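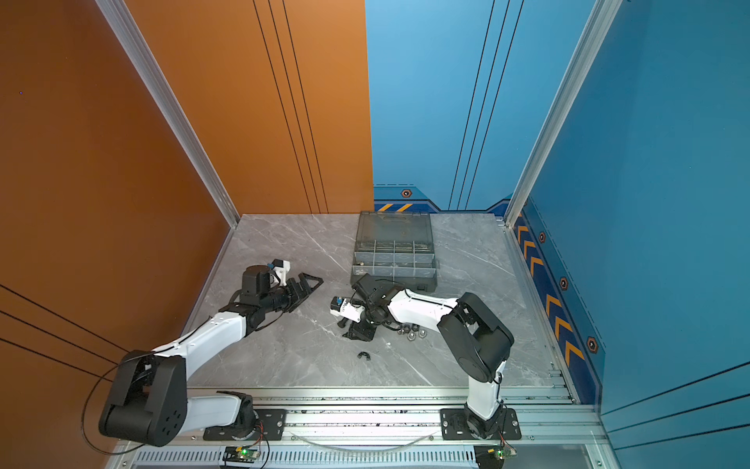 Bench notes, sorting cell, 15 May 2026

Back on the fastener sort with Malathi and Rainer. Task is the same as in November: nuts and bolts go from the floor into the organizer, one kind per compartment, both arms working. Malathi wants it in the Tanham demo, so we're practicing on the real mix now (black, silver, brass) and no more printed dummies!

Right arm keeps the box side, left arm gets the loose stuff in the middle.

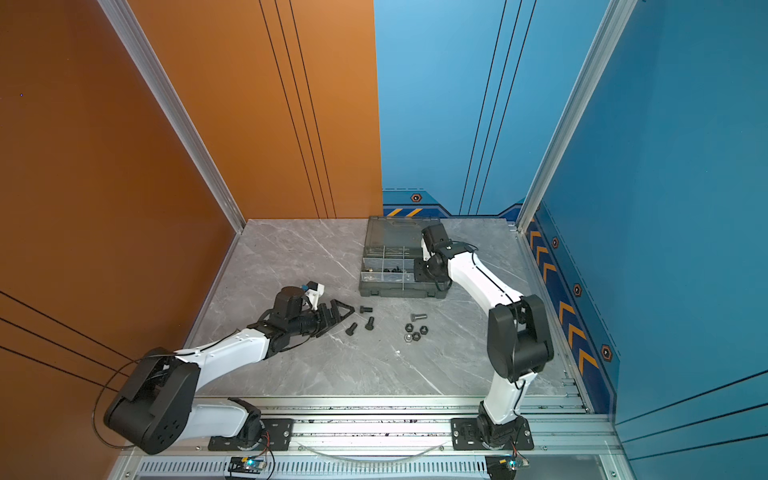 I dropped the closing speed on both grippers to 36 and I like it a lot better, much less snatching. Rainer thinks it's too slow for the contest clock. We'll argue about it with Britta. Episode count in the log is 3468, target was 3000, so we can afford to throw out the ugly ones.

Hex nuts next, picked up flat with the hole facing up.

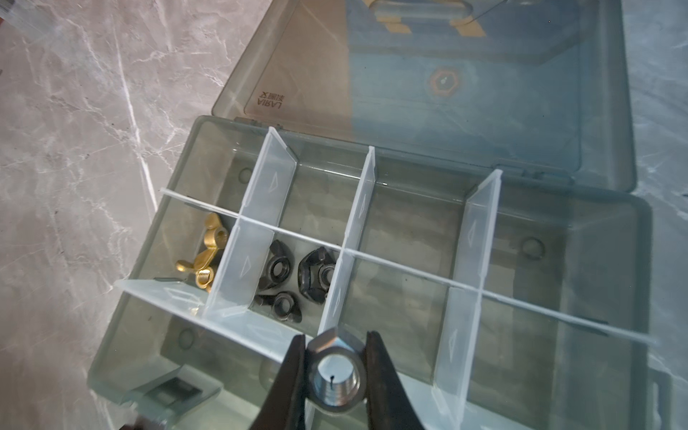
Silver nut in the fingertips, over the tray.

Bolts are still my headache. I want to try going in across the shank, close to the head. 3 grasp angles to test, then pick one and stick with it.

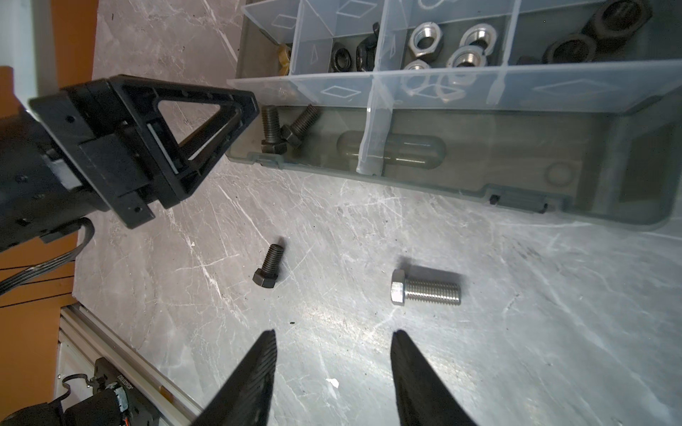

Black bolt left, silver bolt right, box behind.

To do: relabel the wing nut class, ask Javiera for the Brurkano config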